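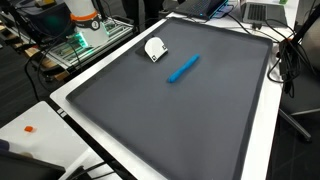

*The tray at the Katene workshop, with the white block and the blue stick set out for a run.*

Loubna Amrani paid for her share of the arm in November, and by April 2023 she had logged 3,337 attempts at getting it to pick things up.

The project is called Diltedeck. She runs it with Abdelghani Benmoussa out of Katene, a shared workshop in Clastlow where members pay 60 a month for a table, power and a key. The aim is modest: an arm that can clear a work surface at the end of the night and put each thing where it belongs.

Most of the early trouble was with finding the tray. The two of them settled on printed square markers, which give the software a fixed pattern to look for. Benmoussa rewrote the calibration routine four times before he was happy with it.

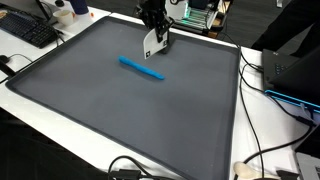
*The gripper over the far side of the tray. The square tag is on its front plate.*

Amrani handles the grasping code. She works in batches of 500 attempts, then stops to read the logs before changing anything. "If I change two settings at once I lose the evening," she says.

Round objects are still the hard part – they roll when one finger touches first. Benmoussa wants to slow the last part of the approach. Amrani would sooner fix the finger pads, and has a new set on order.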